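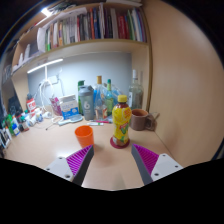
Os dois dedos da garra, abertos, com o copo laranja e a garrafa à frente.

Comprei a garra manual da Jarkmont em junho e só agora me sentei para escrever sobre ela. Custou 185 euros, já com portes. Vinha com os dedos montados nas placas brancas e um manual de 2 páginas, bastante fraco.

Uso-a para gravar demonstrações de tarefas simples de secretária: pegar, pousar, mudar de sítio. Antes tinha o kit da Bodell, mais barato, mas os dedos ganhavam folga ao fim de poucos dias.
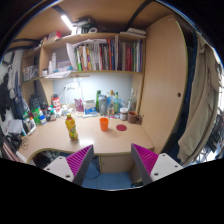
A secretária vista de cima, com os dedos bem afastados.

A abertura chega para uma garrafa de chá, um copo ou uma caneca. Com objetos baixos, como uma base de copos, a coisa complica-se — é preciso inclinar muito o pulso. O conjunto cansa a mão numa sessão longa. Na mais comprida fiz 63 pegas e tive de parar duas vezes.

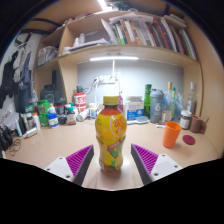 Aderência

As almofadas magenta têm nervuras e cedem um pouco quando aperto. Em plástico liso portam-se bem. Em vidro confio menos, e as garrafas altas do fundo da secretária ficaram fora dos testes.

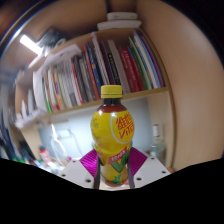 Garrafa de Vita presa entre os dois dedos.

O jogo de almofadas de substituição custa 69 euros, o que me parece caro. A Zamell vende umas compatíveis, ainda não experimentei. Para já fico com a Jarkmont — e o kit da Bodell está à venda, se alguém quiser.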